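This site uses cookies to remember you and to count visits. Accept all | Manage settings

24/11/2024
By Raghda Kassab
Filed under: Museums, Grumbling

I went to the new Pettigrew rooms at Estport museum on Friday, having read three separate pieces telling me how marvellous they are. I paid my £9 and stayed two hours. I'm still not sure what I was meant to be marvelling at.

The rooms hold what the museum calls the Kiltley gift, 70 works on paper left by a local collector, mostly prints and a few watercolours. Some of it is lovely. There is a small etching of a harbour wall by Veikko Toivonen that I went back to twice, and a run of botanical studies that somebody clearly loved making. I've no quarrel with the art.

My quarrel is with the word "rediscovered", which appears on the poster, on the leaflet and on the first panel you meet. Rediscovered by whom? My aunt took me to see several of these prints in the old building when I was at school. They hung on the back stairs by the lavatories, badly lit, with brown labels. They've been in a store since then, and the store belonged to the museum. Bringing your own things up from the basement is a good idea and I wish more places did it. I just don't see why it has to be dressed up as archaeology.

Then there are the labels. The old ones gave you the artist, the date, the paper and where it came from. The new ones ask me how a picture makes me feel. One beside a view of a Vuma street market invites me to "imagine the sounds". I'd have liked to know when it was made, and the label doesn't say. I asked at the desk and a very polite young man wrote down my email address — I'll let you know if anything comes of it.
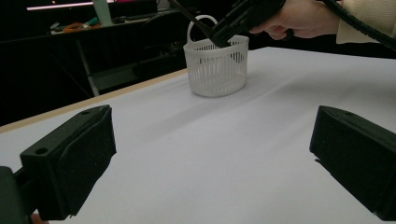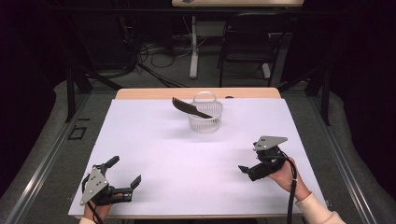 White sheet on the table in both, basket and comb in the second.

The catalogue is better. Ilango Venkataraman has written the main essay and he's careful about what is known and what's guesswork, especially on the watercolours, two of which have changed hands (and names) more than once. He thinks the bigger one is probably not by the artist on the frame. On the wall it's given to that same artist without so much as a question mark. Did the people who wrote the wall text read the book they're selling in the shop? It seems a fair thing to ask.

I should say that Ayodele came with me and enjoyed it a good deal more than I did. He liked the dark green walls, which I found gloomy, and he says I'd complain if they hung the Crown Jewels in my kitchen. Possibly. He did agree about the benches, of which there is one, facing the fire exit.

There's talk of a second display with the rest of the portraits, and the leaflet says "next September" in rather small type. I'll believe it when I see it. If you do go to this one, start at the far end where the etchings are, and read the essay before you read the walls.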